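3.2 Water use for laundry

In the Zastdale survey, laundry was the second largest use of water inside the home, after the shower. We asked each household to keep a diary for 60 days and to write down every wash, the programme they chose and how full the machine was. The diaries gave us 3039 washes that could be matched with the meter readings. Washes without a clear starting time were left out - mostly they came from the first week, when people were still learning the form.

Top-loading machines were common in the older houses of Nalov and Kimaro. Many owners told us that they wash dark clothes apart from the light ones, and for this reason they often start the machine before it is full.
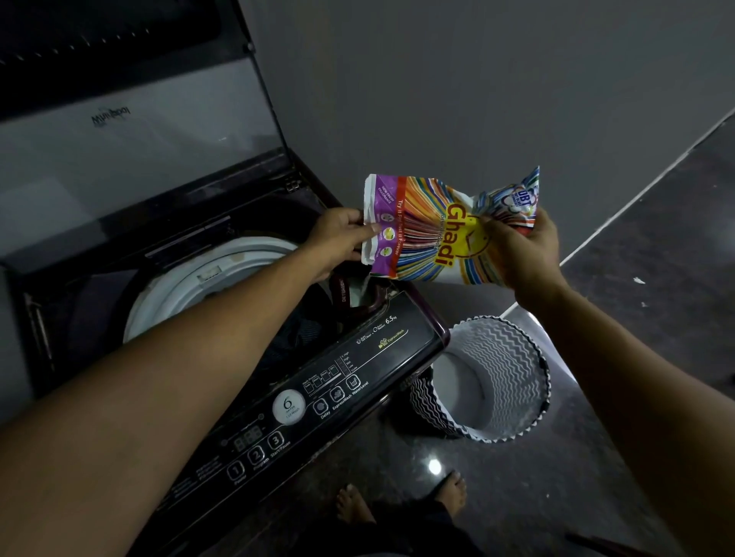
Figure 2. A top-loading washing machine with its lid open and dark clothing in the tub.

The habit of sorting by colour has a clear effect on the meter. Households which sorted their clothes made more washes per week, but they did not always lower the water level for the small ones. In August the difference became weaker, and we think the local watering limits made people more careful also inside the house.

Grey water was reused in only a few homes, usually with a hose leading to the garden. In Iven, where the soil is heavy, the owners complained that the water stayed on the surface, and two of them stopped before the end of the diary period. We did not subtract the reused water from the totals given in the next section.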